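Clustum Children's Learning Service
Home and Everyday Life – Explainers for Ages 8 to 11

Folding Clothes: How It Works and Why People Do It

Most clothes spend only a small part of their lives being worn. The rest of the time they are in a drawer, on a shelf, in a suitcase or waiting to be washed. Folding is the way people make a large, floppy piece of cloth into a small, flat shape that is easy to store. This explainer looks at what happens to cloth when it is folded, how to fold several kinds of clothing, and what to do with the parts that do not want to lie flat.

Words to know

Crease: a line left in cloth where it has been bent and pressed.
Drawstring: a cord that runs through a tunnel of cloth and can be pulled to make an opening smaller.
Fiber: a very thin thread-like strand. Many fibers twisted together make yarn.
Hem: the edge of a garment, turned over and sewn down so that it does not fray.
Piping: a narrow strip of cloth or cord sewn along a seam or an edge as decoration.
Seam: the line where two pieces of cloth are sewn together.
Waistband: the strip at the top of pants or a skirt that goes around the waist.

What is cloth made of?

Cloth begins as fibers. Some fibers come from plants, such as cotton and flax. Some come from animals, such as the wool of a sheep. Others are made in factories, such as polyester and nylon. The fibers are twisted into yarn, and the yarn is then turned into cloth.

There are two main ways of doing this. In weaving, one set of yarns crosses over and under another set, like the strips in a paper place mat. In knitting, the yarn is made into rows of loops, and each loop holds on to the next one. Shirts with collars are usually woven. T-shirts, sweatshirts and many sports pants are knitted, and the loops allow them to stretch and spring back.

The difference matters when it is time to fold. Woven cloth takes a sharp crease and keeps it. Knitted cloth is softer and tends to slide or roll at the edges. A pair of knitted pants may look neat for a moment and then slump to one side when it is picked up.

Why does cloth wrinkle?

When cloth is bent, the fibers inside it bend too. If it is bent for only a short time, many of the fibers return to where they were. If it is left in a heap, the fibers stay bent for longer and begin to settle in that position. Warmth and water make this happen more quickly. Clothes left in a pile straight from the dryer often come out covered with small, uneven lines.

Folding does not prevent every crease. It puts the creases in chosen places, such as down the middle of a leg or across a sleeve, where they are straight and less easy to notice.

Before you begin

A good folding surface is flat, clean and wide enough for the whole garment. A bed, a table or a clean floor will do. If the table has a cloth on it, the cloth may move when you pull on the clothing, and it helps to hold it still with one hand. Bowls of fruit, cups and pencils should be moved to one side first.

Next, look at the garment. Check that it is dry all the way through, including the waistband and the pockets, which are thicker and take longer to dry. Empty the pockets. Close zippers and fasten the top button. If the garment is inside out, turn it the right way.

How to fold a pair of pants

Pants are a good place to start, as they have long straight edges. The steps are the same for school pants, sports pants and pajama bottoms.

1. Hold the pants by the waistband and shake them gently. The legs should hang down without twisting.
2. Lay them on the surface with the front facing up.
3. Smooth the cloth with flat hands, from the waistband down to the hems.
4. Bring one leg over and place it on top of the other. The two outside edges should meet.
5. Tuck in the small point of cloth that sticks out at the seat.
6. Bring the hems up to the waistband, folding the legs in half.
7. Fold in half again, or in thirds if the drawer is shallow.
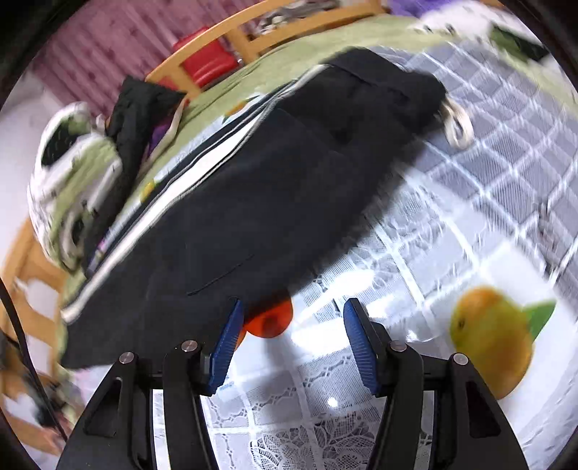
A stripe can be used as a guide. On many sports pants a stripe runs down the outside of each leg, close to the side seam. If the stripe lies straight along the edge from top to bottom, the leg is not twisted. If it wanders toward the middle, the leg has turned, and it should be lifted and laid down again before the next fold is made.

Drawstrings need a little more care. A loose cord can catch on a drawer handle, a hanger or another piece of clothing. Lay the two ends side by side and tuck them inside the waistband before the last fold. A loose bow also works. A tight knot is best avoided – it can be hard to undo, and one end of the cord may disappear into its tunnel.

Folding other kinds of clothing

T-shirts. Lay the shirt face down. Fold one side toward the middle, with its sleeve, and then do the same with the other side. Bring the bottom up to the collar. When the shirt is turned over, the front will be on top.

Sweaters. Fold these in the same way as T-shirts, but loosely. Sweaters should be kept flat on a shelf. If they are hung up, their own weight can pull the loops of yarn longer, and the shoulders may stretch out of shape.

Socks. Place one sock on top of the other and fold the pair in half. Some families roll the pair and turn the top of one sock over the other. This keeps the pair together but stretches the elastic over time.

Towels. Fold a towel in half the long way, in half again, and then in thirds. Thick towels will not make a sharp edge.

Fold, roll or hang?

There is more than one way to put clothes away, and each has its uses.

Folding suits shelves and deep drawers. Folded clothes stack well if each one is made to the same width.

Rolling suits suitcases and sports bags. A rolled garment has no sharp bends, and it can be pushed into a narrow space beside shoes or a wash bag. To roll pants, lay one leg over the other and roll firmly from the hems to the waistband.

Hanging suits dresses, jackets and woven shirts. Gravity pulls the cloth downward and helps to smooth it. Hanging takes up the most room, and a crowded closet rail will crush clothes as badly as a crowded drawer.

An activity: the width test

The following activity was written by Kerstin Westerberg for the elementary classes at Prurnbridge, where it forms part of a unit on measuring. It needs a ruler or tape measure, a sheet of paper, and a small stack of clean clothes from home.

Choose one pair of pants and lay them flat with one leg on top of the other. Measure from the waistband to the hem and write the number down. A child's pair may measure 103 centimeters or less, depending on the size of the wearer.

Fold the pants in half and measure again. If the first number was 103, what would you expect the second to be? The answer should be a little over 51 centimeters. Fold once more and the length should be close to 26. Now measure the height of the folded stack as well. Each time the length is halved, the number of layers doubles. Two legs with two layers each make four layers of cloth. After the first fold there are eight, and after the second there are 16.

Try a third fold. Thick cloth may refuse to stay closed. Press it with your hands, let go, and observe how far it opens again. Then repeat the activity with a thin garment and compare the results.

Questions children have sent us

Do clothes have to be ironed before they are folded? No. Many knitted clothes never need ironing. Smoothing them by hand while they are still slightly warm from the dryer is usually enough. An iron should be used only by an adult or with an adult's help.

Why does black clothing show so much fluff? Most household fluff is pale, and pale specks stand out against a dark surface. The same fluff lands on white clothes, where it is much harder to see. Washing dark clothes separately from towels helps.

Can clothes be folded too tightly? They can be. A drawer that has to be forced shut presses creases deep into the cloth. If the drawer does not close easily, take something out.

Explainers in this series are reviewed once a year. Last reviewed 21 Apr 2019.

Next in the series: Sorting Laundry by Color and Cloth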